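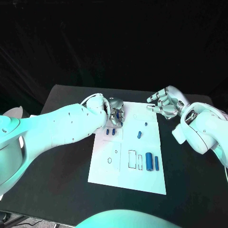 The quiet network of Horkport

By Aldo Cattaneo
Thursday, November 25, 2021

34 shares | 6 comments

When I moved to Horkport in February, my neighbour asked me if I was already on Tully. I thought she was speaking of a person. Tully is a small social network, made for towns of this size, and in Horkport it has 900 members. For many of them it has taken the place of the big sites, at least in the evening.

The first thing a new member notices is how little there is to fill in. You give your name, your street and one sentence about yourself. There is no cover picture. A profile is opened only after two members have confirmed that they know you, and in my case this took six days. I had met the baker and my neighbour, but the baker was on holiday.

Messages on Tully are short, 500 characters at most, and they appear in the order in which they were written. Last week I read about a lost glove, a late ferry, a choir which needs tenors and a long quarrel over the parking behind the school. The quarrel was the most read of all.

The company behind the network, Isuton, earns its money from a yearly fee paid by local shops. In exchange the shops can post their opening hours and one offer each week. Some owners told me they find this too little. The woman from the shoe shop still keeps her page on a bigger site, where she can show all her models — and where, she admits, most of the comments come from people who will never visit Horkport.

We use cookies to improve your reading experience. Accept | Manage settings

There is also Ola, the part of Tully for private groups. I was invited to one for people learning to cook fish. It is friendly, but the search is poor, and I could not find again a recipe for mackerel that I had seen on the same morning. In the end I wrote to the group and three people sent it to me — each in a different version. I cooked the one with mustard.

Get our weekly newsletter. Enter your email address to subscribe.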